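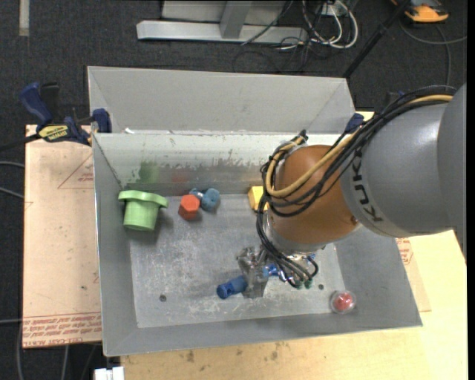
主题：回复：[工坊邮件组] 料箱抓取，蓝色圆柱件老是夹不上来

各位好，

先跟大家道个歉，这封信拖了好一阵子。一月里家里事情多，晚上好不容易坐下来，写两行又被叫走，草稿就这么在信箱里躺着。Po-yen 上次问得很细，我不想随便回一句“再试试看”就打发过去，所以趁今天下午茶还热着，一口气写完，啰嗦的地方请大家多包涵。

Po-yen Wu 写道：
> 大家好，我把 Pekstead 那套抓取脚本搬到我们工坊的 KUKA 上了，
> 方块类的零件基本没有问题，红色六角块、黄色块都能拿。
> 麻烦的是蓝色圆柱件，躺在箱底的时候，夹爪下去经常
> 只碰到一边，零件一滚就跑了。
> 另外想问两件事：
> 一、箱底划痕那么多，会不会影响识别？要不要重新喷漆？
> 二、腕部那一捆线，转到某些角度我看着心里发毛，
> 你们是怎么固定的？
> 日志编号 3491，放在共享盘里了，有空的朋友帮忙看看。

日志我从头到尾看了。编号 3491 这一轮一共抓了 46 次，落空的几乎都是圆柱件，和你说的一样。我的看法是，毛病多半出在下爪的方向上。脚本是照着方块写的，默认手指和箱子的长边平行，碰到圆柱件就得先算出轴线，让两根手指从轴线两侧合过来。你可以在 Tenonico 那个配置文件里把“按主轴对齐”打开，再把下爪最后一段的速度降下来，我家里那台小臂就是这么调的，滚跑的次数一下子少了很多。还有一点，圆柱件端头有个深色的孔，识别程序有时会把它当成另一个小零件，中心点就偏了，记得把最小面积的门槛调高一点。

再说箱底。灰色的金属板磨成那个样子，中间和靠前的地方划痕最密，看着确实旧，不过我倒不主张急着喷漆。新漆一反光，说不定比划痕还难对付（我在家里的料盘上吃过这个亏，喷完亮漆，程序满箱子找“零件”，气得我又拿砂纸磨回去）。后壁上那一片发白的地方更值得留意，绿色件和红色块挨着后壁放的时候，壁上会映出模模糊糊的颜色。把识别区域往里收 2 厘米，先跑一轮看看。那个透明圆盒子也请暂时拿出来，外壳反光太厉害，等别的零件都稳了再请它回来不迟。

线缆的事你问得好，这个我最想多说两句。黑色那捆线加上那根黄褐色的粗管，现在是从灰色臂段上面过来，绕过橙色腕关节再弯回去，弧留得不小，这我赞成，留短了转腕时一扯就坏。我担心的是法兰旁边垂下来的那几根细黑管，夹爪一低到箱底，它们离零件就很近了。我的做法是用魔术贴扎带松松地拢 3 道，千万别用尼龙扎带勒死，拢好以后用手动模式慢慢把腕关节转到两头的极限，一边转一边看哪里绷紧。绿色小接头那一段要多留点余量，接头受力最容易接触不良，而且是时好时坏的那种，查起来能把人查疯。

夹料箱后角的那种杆夹我也在用，挺牢靠的，就是每次开工前最好用手推一推箱子。箱子挪了一点点，标定就全白做了，我有一回折腾到半夜才发现是夹子松了。

对了，Camargo 的软手指我手上还有一副备用的，比较厚，夹圆东西服帖一些。Po-yen 你要是想试，下次来工坊时跟我说一声，我带过去，不用急着还。Musent 那块控制板的新固件我还没敢装，有哪位装过的，麻烦在组里讲讲情况，尤其是急停之后能不能正常恢复。

改完参数以后记得再传一份日志上来，我很想看看圆柱件那几行变成什么样了。

祝大家都好，天冷，工坊里记得开暖气。

老韩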